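The Last Bus to Torkby

My brother and I inherited the house in Hutberg in equal shares, and we agreed on nothing except that the kitchen had to be cleared first. He took the cupboards. I took the drawers. We worked with our backs to each other for most of a morning.

Our mother had kept every bus timetable printed since the line opened. They were in the second drawer, under the dish towels, held together with a rubber band that broke when I touched it. The oldest one had three buses a day each way, Hutberg to Torkby with a stop at the Munell mill. The newest had one.

"Do you want these?" I said.

"What would I want them for?"

I put them on the windowsill. I wasn't ready to decide.

He ate while he worked, the way he had as a boy, out of whatever bag was nearest. He had stopped at the Camacho store on the way up and bought things we had not been allowed as children. By noon we had filled the trash twice and said maybe 30 words. 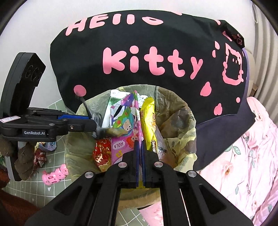 Snack bags and wrappers in the kitchen trash.

In the afternoon he found the coffee can. It was at the back of the top shelf and he had to stand on a chair to reach it. He shook it and it made a soft sound, paper on tin. There were 200 dollars in it, in small bills, and a bus ticket to Torkby, one way, never punched.

He laid the ticket on the counter and we both looked at it.

"What's the date?" he said.

I turned it over. It was from the December after our father left. I would have been in second grade. My brother would have been learning to drive, and fighting with her about the car.

"She hated Torkby," he said.

"She said she hated it."

"She never went there once."

I thought about that winter. I remembered snow against the back door and a pot of soup that lasted several days. I remembered her coat hanging on the chair instead of the hook, and that she had her good shoes on at supper. I had asked her if we were going somewhere. She said no, eat. Afterward she washed the dishes in those shoes and I dried.

I told my brother this. He said he didn't remember any shoes.

"You were out," I said.

"I was always out."

He got down off the chair and sat on it. He counted the money again and put it back in the can. Then he took it out and divided it into two piles and pushed one of them across to me. I pushed it back. It went on like that until it got silly, and he put the whole lot in his shirt pocket and said we would spend it on the roof.

"It won't buy a roof."

"Then we'll spend it on part of the roof."

When it got too dark to sort anything we stopped. The power was still on but she had used weak bulbs and the kitchen was brown in the corners. There was nothing in the refrigerator. He went through what was left from the store and asked if I wanted any. I said I would have the pink one.

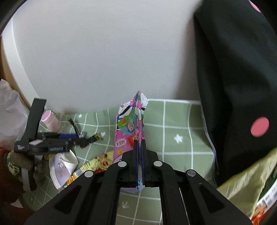 She would have gone in the spring, my brother said, if the mill hadn't started hiring women for the night shift. He said it with his mouth full. He said she had told him so herself, years later, in the car outside the hospital, and that he had taken it for the medicine talking.

"You never told me that."

"She said Torkby. I thought she meant the dentist."

I laughed and then I had to go and stand on the porch. The road went down past the mill, which was dark, and past the shelter where the bus stopped. I used to wait there with her on market days. She always got us there early. She would stand at the edge of the road with her bag in both hands and look up the hill, and when the bus came she would let the other people on first.

I heard him running water behind me. After a time he came out with two cups of tea, no milk, and gave me the one without the chip.

"There's a bus in the morning," he said. "If it still runs."

"What's in Torkby?"

"I don't know. I've only driven through."

We left the boxes where they were. In the morning I took the newest timetable off the windowsill and he brought the ticket, although the driver would not have known what to do with it. We were at the shelter early. There was frost on the bench so we stood.

The bus was late. When it came there was an old woman with a cane waiting beside us, and we let her on first.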